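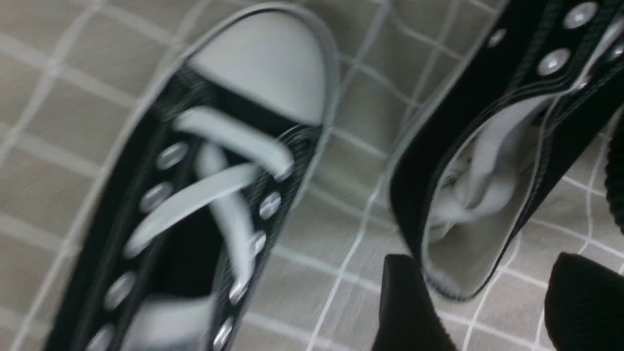

Please put the back door first next year, one reader from the Rivness shops wrote after our January list went up, because the inspector started there and we were all standing at the front counter like a welcome party. Done! The back door is now item one, and the whole list has been put in walking order to match.

Stulano Dispensary, Rivness
Pre-inspection walkthrough, retail and storage
Completed 2018-08-04
Premises: Babić Building, ground floor and basement

This is our second full run since the new retail rules came in, and I love how much shorter the list of fixes has become. Comments are under each item. Items marked FIX have to be closed before the state visit.

DELIVERY AND BACK DOOR

1. Back door closes and locks by itself
OK
Comment: The new closer is great. It latched every time, even when let go from barely open.

2. Delivery log filled in at the door, with driver signature and arrival time
OK
Comment: Every line signed. The rule asks for the time the van arrives, and we used to write the time we finished unpacking. Everyone has that straight now.

3. Manifest matches Vukex record
FIX
Comment: Manifest 419 shows the right product and weight but was received in Vukex under the old storage room name. Easy to correct, but the correction note has to say why it was changed. Don't delete and re-enter.

STORAGE

4. Limited-access sign on vault door, readable from the hallway
OK

5. Access list posted inside and up to date
FIX
Comment: Two people on it have moved to the front counter and no longer need vault access. Take them off the list and turn off their cards on the same day.

6. Quarantine shelf labeled and kept apart from sale stock
OK
Comment: So much better than last time! The red tape edge was a lovely idea from the morning crew. Returned vape cartridges go here too, including the ones that look unopened.

7. Temperature and humidity written down twice a day
OK
Comment: One evening reading is missing. It was left blank, and that's the right thing to do. Please never fill in a number afterward.

8. Smoke detector tested, extinguisher tag current
OK
Comment: Basement extinguisher was behind a stack of flattened boxes. Boxes moved while I was standing there, so I'm passing it, but keep that wall clear.

SALES FLOOR

9. ID checked at entry and again at the register
OK
Comment: I watched a good long stretch of sales and the second check never got skipped. Really nice work, and friendly too. Customers hardly seemed to mind.

10. Child-resistant exit bags at each register
OK
Comment: Register two was running low. There is a carton of 300 under the stairs.

11. Required health warning posted where customers can read it
FIX
Comment: We have the old wording up. The new text adds the line on driving and the one on pregnancy. Print it at the size given in the rule, as the office printer shrinks it to fit unless you change the setting.

12. Scale certificate on display
OK
Comment: Both seals unbroken. Put a reminder in the calendar for renewal.

WASTE

13. Waste made unusable before it leaves the building, and logged by weight
OK
Comment: Mix is going well past half non-cannabis material. The log book is clear and a pleasure to read.

14. Waste bin locked
OK
Comment: Spare key is on the hook in the manager's office with the wrong color tag. Please swap it.

CAMERAS

15. All 11 cameras recording, clock correct
FIX
Comment: Pictures are sharp, but the camera over the back hallway is a few minutes behind the rest. The installer can reset it over the phone.

16. Saved video can be pulled up on request
OK
Comment: Picked a random afternoon and had it on screen before my coffee was ready.

COMMENTS FROM THE SHOP

Morning crew: Item 5 is done, cards off and new list up. Can we have the access list in larger type?

Reply: Yes, send me the file and I'll do it.

Front counter: Does the new warning sign have to be in color?

Reply: Black on white is fine. The rule only talks about size and placement.

Evening crew: Item 3 corrected in Vukex with a note. We also found the old room name still showing in the drop-down menu, so it could happen again. Asked for it to be hidden.

Reply: Excellent catch, thank you! I'll check the menu when I come by for items 11 and 15.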